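Artists' Help Board > Shows and Galleries

Two-person show, wall text and who pays for framing

Posted by stesau_prints

I make linocuts and have been offered half of a two-person show at Caltlow, the small gallery over the print shop. The other half is a painter I have met twice. We were paired by the gallery, and the idea is that we each make work from the same short list of written themes. The show hangs in May.

I have two things I can't work out. First, the gallery wants one wall text for the whole show, 150 words at most, and we have each written our own. Hers is all about memory and mine is mostly about how the blocks are cut. They don't fit together at all. Do we merge them, or ask for two panels?

Second, framing. The agreement says the work must arrive "ready to hang" and doesn't say anything else. My prints are on loose paper. The quote I got from Sukprasert for the full set, 13 frames with mats and plain glass, came to $2,995. I would have to sell over half the show to get that back after commission. Is it normal for the artist to cover all of it? I haven't signed yet.

Posted by Jokia

"Ready to hang" nearly always means you pay. I have done a fair number of shared shows in small places and only one gallery put money toward frames, and they took it back out of sales first. Ask anyway, before you sign. The worst they can do is say no. What you can often get is a different way to hang. Prints on paper can go up with magnets and small steel tacks, or on clip rails, and plenty of galleries are fine with it as long as the wall is out of reach of coats and bags. You could frame the largest three and hang the rest bare. Put whatever you agree in the contract, with sizes, so there is no argument on the day you install.

Also ask for the quote again without the mats and with acrylic in place of glass. My last one was $2,526 and dropped a good deal once I took the mats out. Acrylic scratches, so wrap each frame separately.

On the wall text, don't merge them. Merged statements read like minutes from a meeting. Write one new paragraph together about the list of themes, how you both got it and what the rules were, and stop there. Visitors want to know why these two people are in one room. Your notes on the cutting can go on a sheet at the desk, and so can hers on memory. If you want to mention technique on the wall, put it on the labels, one line under the title.

Posted by quietmargin

Check who owns the frames if a print sells. Mine went with the work and I hadn't added them to the price.

Posted by halfsheet

Agree with most of the above, except that I would ask for two panels if the room has two clear sides. I did a shared show with a sculptor and we each had a short text on our own wall, with only the title and our names by the door. It worked fine and we didn't have to argue over words.

With commission, find out whether it comes off the full price or off the price less framing. Some places will do the second if you give them the framer's receipt. Price the framed and unframed versions separately on the list too - people who like a print will often take it loose from the drawer, and that costs you nothing up front. You only need one of each image framed for the wall if you are showing an edition.

Last, get the drop-off and pick-up times in writing, and ask whose insurance covers the work while it is in the building. Ours only covered it during opening hours, and I found that out after we had hung everything. If theirs is the same, take photos of each piece when you deliver it and have someone at the desk sign the list.

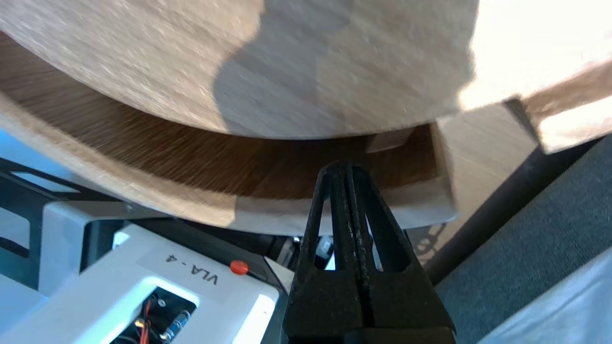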